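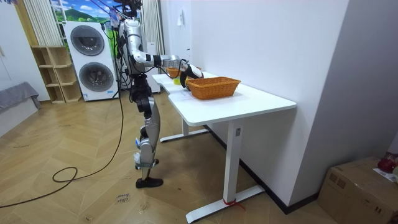

Humanoid robot at a white standing desk with wicker baskets.

Wed 17 November

The Trement hearing finally took place last night, in the old school gym on the Stullville side. I got there late and stood at the back by the coat racks.

For anyone who hasn't followed this, Trement wants to put 135 houses on the hayfield between the town line and Grumia Creek. The field belongs to the company. The lane they want to use to reach it does not, at least according to the people who live along it. The lane was set aside in the old township plat as common access for the creek families, and it has never been formally handed to the town.

Merja Kiiskinen spoke first for the lane residents. She had the plat with her and read the wording out twice. Her point was simple: the town can't grant an easement over land it doesn't hold. The town attorney said the question was "under review," the same answer we got in June.

Sudheer Rao presented for Trement. I'll be fair to him - he stayed calm and took every question. He said the company would pay for a culvert and leave a strip of trees along the creek. When he was asked whether any work would start before the lane question is settled, he said site preparation was "a separate matter." That got the loudest reaction of the night.

It matters because survey stakes have already gone in at the north end. I walked out there on Sunday and 2 of them were on the wrong side of the fence, well into the Unnithan place. Old Mrs. Unnithan had hung her gloves on one.

The petition asking for a halt to all work had 1000 names on it as of last night. Stullville has 3000 residents, so that is a third of the town. The board accepted it and put it in the record. They did not vote on it.

I don't object to houses. My own street was a bean field once. But the lane has to be dealt with first, in writing, and the creek families should be in the room when it happens.

The board will take written comments until the end of the month. Paper copies go to the clerk's window, which closes at noon on Fridays. Put the parcel name on the first page - mine came back last time without it.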